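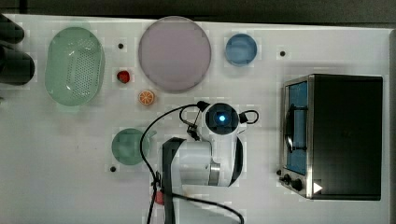 Workshop notebook, Gornport airfield
Wednesday, January 14, 2026

Runway edge lights, north side again. Circuit tripped twice before breakfast, reset held the second time. Torben had the log from last night, same story. More than 21 fixtures on that loop so no point opening them all. Split it at the handhole by the windsock and meggered each half.

East half fine. West half bad, reading drops off as soon as the voltage comes up. So it's wet somewhere between the windsock and the taxiway turnoff. Pulled lids on five cans. Two had standing water, one had ice on top of the water. Bailed, dried with the heat gun, left lids cracked while I had coffee. 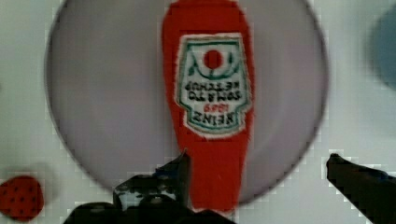 Base plate on the worst can is pitted under the gasket, that's where the water gets in. Cleaned it up with the wire wheel but the low spot is still there. Transformer was also lying the wrong way, right over the drain hole. Josefien, when you do the others: lay it lengthwise through the middle, like the red ketchup bottle on the round plate, fat end to the far side and the neck toward you. Then the leads come out at your side and the connectors don't end up underneath. Drain goes off to the left in all of these, so it stays clear.

Remade both connectors with the Declercq kit. Shrink tube is stiff in this cold, warm it in your pocket first. Only 6 kits left, Lachlan is ordering from Setitz.
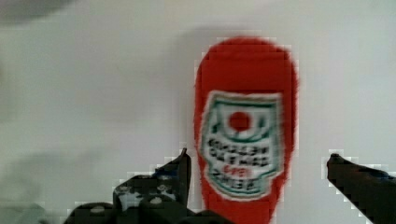 Can we run tonight on the old gaskets?
For one night, if the west half still meggers clean at four o'clock and the lids are torqued in a cross pattern.

Did the four o'clock check. Clean. Not great but clean. Told Elfriede in the office, she is leaving the notice up untill morning anyway - fine by me. 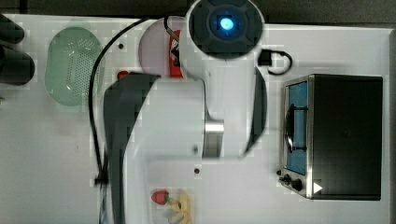
Still to do

Gaskets for the west half, 8 of them plus spares. Mattes thinks the Zolon ones are to thin, will measure first.
Grease the lid bolts, two are close to seizing.
Regulator hums on the top step. Always has? Ask Torben.
Windsock bulb out, noticed walking back. Ladder is in the fuel shed.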